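Household Security, Unit 2: Choosing and keeping a padlock
Course notes, Suha Qaisi

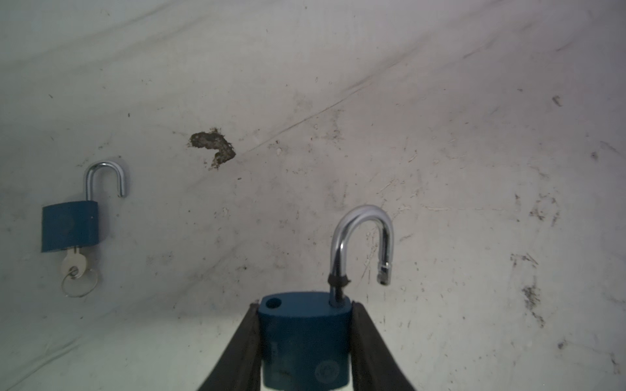
In the last unit we spoke about doors and windows. Now we come to the shed, the bicycle and the storage room, where most people use a padlock and do not think much about it.

The body protects the mechanism, and the shackle is the part which goes through the hasp. A long shackle is practical, but it gives more space for a cutting tool. For a shed, choose the shortest one that still closes easily.

Please look also at the hasp. A strong lock on a weak hasp is money lost - the screws must be covered when it is closed.

Care: twice a year, put a little graphite powder in the keyway. Do not use cooking oil, it collects dust.

Homework: read the Ordale case (the 25 garden sheds) and write 300 words about which weak points the owners could repair themselves. Bring it to the next lesson.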